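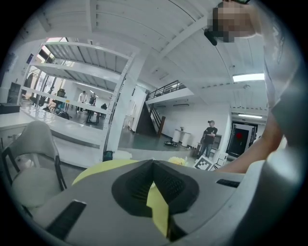
Finally sorting out the big white room

Blog > Home & Workshop > Storage

Search this blog Go

I have wanted tall shelves in this room since we moved in last March, and now that they're up I keep wandering in just to look at them. They're the white metal kind, with the little holes punched all the way up the uprights so you can move a shelf whenever you change your mind (I change my mind a lot). I got them secondhand from Prendaris, out past the Bettencourt exit, and they fit in the car with the front seat folded down and me driving with my knees practically in my ears.

The room itself is bright and white all over. Ribbed ceiling, one big beam sweeping across it, lights that make it feel like noon at any hour. I was going to paint something a color, but with the glass windows at the back I kind of love it plain. You can stand on this side of the shelves and see right through to the table, and I like that nothing feels shut away.

My first plan was to put a solid back on the unit and use it as a wall. I even bought the boards! They're still in my garage. Once the shelves were standing I couldn't bring myself to block the light — open it stays.

Putting it together took 2 evenings. The shelf clips went in upside down the first time and I had to pull every one of them out again with a butter knife. If you buy the same type, look at which way the lip faces before you start tapping.

Still on my list: labels, a proper home for the extension cords, and something under the chair legs so they stop scraping. I ordered felt pads from Clumico and they sent the wrong size.

Comments (3)

shelfhappy: I have those same clips and used a butter knife too, ha!

Merkine Mom: Please leave it white. We painted ours green and regretted it by supper.

dottie_k: Did you anchor the unit to anything? Ours wobbled until we did.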